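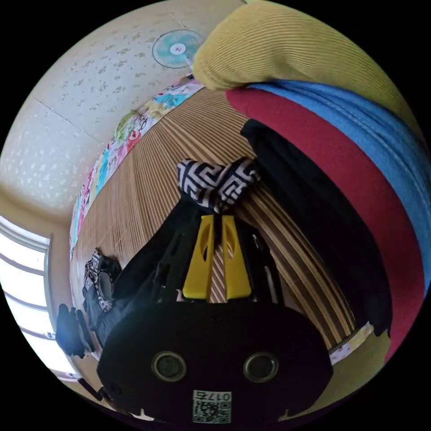
Folding and sorting work, yellow fingers on the patterned cloth.

How to budget for hand-held grippers (quick version)
Updated February 4, 2018

Written in a rush between orders, sorry. Prices move so get your own quotes.

1. Decide the jobs first. Clothes, bedding, socks. Soft stuff wears fingers differently to boxes. Write it down before you ring anyone.

2. Count people, then kit. We planned 3 grippers for Trumness. One per person plus a spare is plenty to start.

3. Get two quotes. Ours were Dorngate and Cuevas. Ask both for the same list – gripper, spare fingers, charger, case, postage. Dorngate left postage off the first time, check for that.

4. Spares. Put about 20 per cent of the hardware cost aside for fingers and screws. Sounds a lot. Isnt.

5. Storage. Drives get forgotten every time. Own line in the spreadsheet.
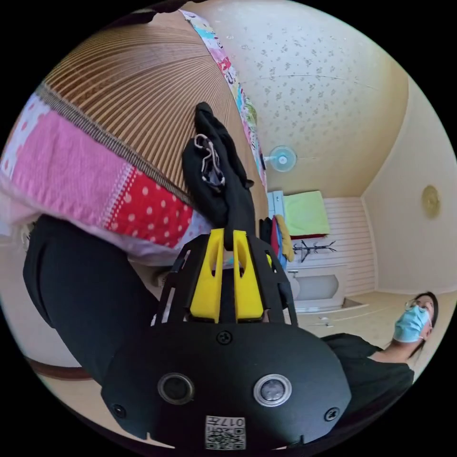 Cunbridge wrote in to say they'd set nothing aside for spares and had to wait until October for more money, so would put step 4 at the top.

Fair enough. Do it first if your funding is yearly.

6. Lead time. Allow 30 days from order to delivery, more if you want custom fingers. Dont book people before teh boxes arrive.

7. Trial one before buying the rest. Small items as well as big ones – a sock is a good test, so is a thick knit.

Spreadsheet template to follow when I've tidied it.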